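FOR RELEASE IN FEBRUARY

Mulura Opens Its Folding Hour to Everyone, and Yes, You Can Do It on Your Bed

Zurnusley: I have folded T-shirts on kitchen counters, on my lap, on top of a running dryer and once on the hood of my car, and I keep coming back to the bed. It's flat, it's big, it's the right height if you don't mind leaning a little, and you can't go to sleep until the pile is gone! So I'm very happy to announce that Mulura, the little home-tidying club I started in my spare room, is opening its Folding Hour to the whole town of Zurnusley this February, free of charge.

If you've never heard of us, we're a laundry club. People bring clean clothes, we fold them together, and everybody goes home with a stack that fits in the drawer. We started with 34 members. Now there are 457 of us on the list, and between us we folded 4,000 pieces of clothing last year (I kept a tally on the back of the closet door, so I'm pretty confident in that one).

The new program is called Horix. I picked the name because it sounded like "horizontal" and horizontal is how every shirt should begin. You spread the shirt out all the way, sleeves straight out to the sides, and smooth it from the collar down before you make any fold at all. Most people want to skip the smoothing. Please don't skip the smoothing! A big printed design on the chest will crease right through the letters if the fabric underneath is bunched up, and then you're wearing a line across your favorite shirt all day. 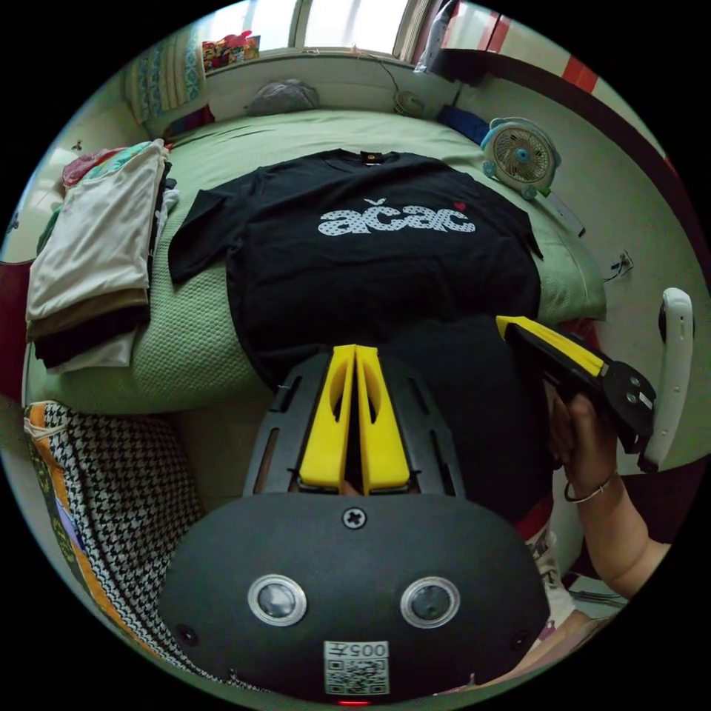
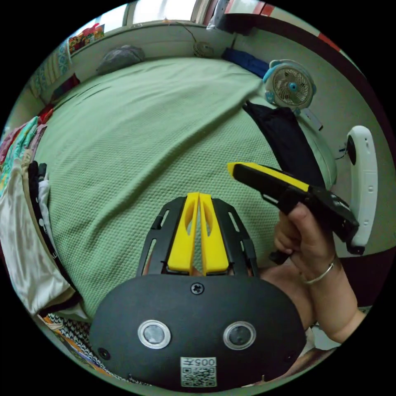
Both photos: the green bedspread on the bed. In the first, a black "acac" T-shirt is spread out next to a stack of folded clothes.

I get asked a lot about the bedspread, so let me say a few words. A bedspread with some texture to it grips the fabric a bit, and I find a T-shirt stays where I put it. On slick satin covers mine slide all over the place. Pull the cover as smooth as you can before you start, but don't make yourself crazy over it. A few soft bumps won't hurt a T-shirt. They will hurt a dress shirt, so those go on the ironing board and we do them in a separate session.

Then there's the stack. My rule is heavy things at the bottom and small things on top, and I like to mix colors because I can find what I want by the edge that's showing. Other members sort strictly by color and we've had some pretty lively talks about it over coffee. Keep the stack on the bed next to you, within reach, and leave yourself a clear patch big enough for one shirt with its arms out. If the patch starts shrinking, stop and put the stack away before you go on.

For the February sessions we're meeting at Kermani, the fabric and bedding shop on the main street, which has kindly given us the back showroom and 2 display beds to work on. Kermani will also be lending out spare blankets for anyone who wants to practice at home first. Sessions start at 6:30 in the evening and run one hour, and the shop door stays open until we're finished.

What to bring: clean, dry clothes, up to one basket per person. T-shirts and pants are best for your first visit. Fitted sheets are welcome, but be warned that I'm still not great at them myself and we'll be learning together. Kids can come along too, as long as they fold something, and socks count.

There's no sign-up fee and no test at the end. You'll get a one-page Horix sheet with the basic shirt fold, the pants fold and my stacking order, plus a blank tally chart for your own closet door if that's your kind of thing (it is very much mine). Members who already come to the regular Mulura evenings don't need to do anything, your spot is saved.

To save a place, stop by the counter at Kermani in Zurnusley and put your name on the Folding Hour list. Local papers and newsletters are welcome to reprint this announcement in full or in part, and reporters can drop in on any session. Bring a basket if you do, we'll find you a corner of the bed.

About Mulura
Mulura is a home-tidying and laundry club based in Zurnusley. It holds regular folding evenings for members and runs the Horix beginners' program.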